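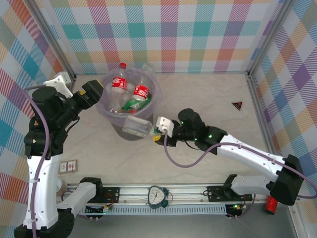 Bottles in the bin, plaid on the walls.

Okay, Grunside preorder thread, because my DMs are full of the same three questions and I'd like to eat dinner at some point tonight. October 20, 2024, for anyone finding this later and yelling at me about prices.

First up, yes, Toom is finally putting out the Grunside wave two figures. Seven-inch scale, same bodies as wave one, new head sculpts by Eduardo Henriques (who did the swamp king in wave one, so I'm already sold).

There are 5 in the wave: Marsh Warden, Bell Keeper, Old Cerell, the Ferryman and a Ferryman variant in grey. The grey one is limited to 700 and I will be a nightmare about it until it's in my hands.

Cerell comes with the lantern!! The proper one with the hinged door, like in the comic! If you've been using a dollhouse lantern from the craft store like me, we are free.

Price. It's $250 for the full set or you can pick them off one by one, but the singles don't get you the marsh backdrop. I wanted to be sensible and buy only Cerell and Bell Keeper. I have bought the set.

Shipping to Canada is the usual pain. Emmett Kapoor at the shop in Mustville is doing a group order again, so if you're within driving distance go talk to him before you pay courier rates. He had wave one in by September, and mine showed up with every corner of the box crisp.

Someone asked about the knees. I know, I KNOW. My wave one Warden can't stand on a shelf without a bit of blue tack and a prayer. Mārtiņš Grigaitė did a post on swapping the pegs and it worked great on mine, go find it. Warm the joint with a hair dryer first or you'll snap it.

Toom says the wave two pegs are thicker. I'll believe it when Bell Keeper can hold the bell over her head.

Colour question from Amirhossein Shahbazi: the cloak on the promo shots looks more teal than the wave one green. I asked, and they said those were painted prototypes and the factory colour isn't locked yet. I'm kind of hoping they keep the teal?

Window closes Friday at midnight Eastern. Going to go clear a shelf now. The swamp king is not moving, so it'll have to be the cookbooks.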